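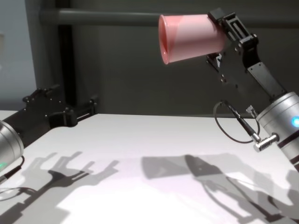
Posted by Krešimir Angelovski on September 9, 2018 | Filed under: Kitchen, Measurements

A recipe that asks for a cup of flour is giving a volume, and flour is a poor thing to measure by volume. The amount that fits depends on how it went in. Spooned in and levelled, it sits fairly open. Scooped straight from the bag, it packs down, and a loaf made to the same recipe comes out stiffer.

I kept notes on this after moving to Penville, where the bread I had made for years stopped behaving. I suspected the oven first, then the water. The fault was in the measure. My old cup had been lost in the move and the replacement was marked in a different standard, a little larger than the one the recipe assumed.

The notes cover 18 loaves. All used the Isormont strong white, the same tin and the same shelf of the oven. For each one I filled the cup by whichever method came to hand, then tipped the flour on to the scales and wrote down the weight before mixing. The gap between the lightest and the heaviest cup was 33 grams. The recipe takes 3 cups, so an unlucky run of heavy ones adds nearly 100 grams to the dough with no change in the water.

Sifting first lowers the weight further, and old recipes seldom say whether the flour is sifted before or after measuring. Stan, who lent me the scales, taps the side of the cup to settle the contents. Tapping gave the heaviest readings in the notes after scooping.

Liquids are more forgiving. Water does not pack, and the main error is in reading the level: put the cup on a flat surface and bring your eye down to the line. Honey and syrup cling to the wall, so weigh them into the bowl directly.

I have now written gram weights in pencil beside every cup figure in the bread notebook. The cake recipes are still to do. I expect to get to them in November, along with the rye flour from Zodau, which I have not yet weighed.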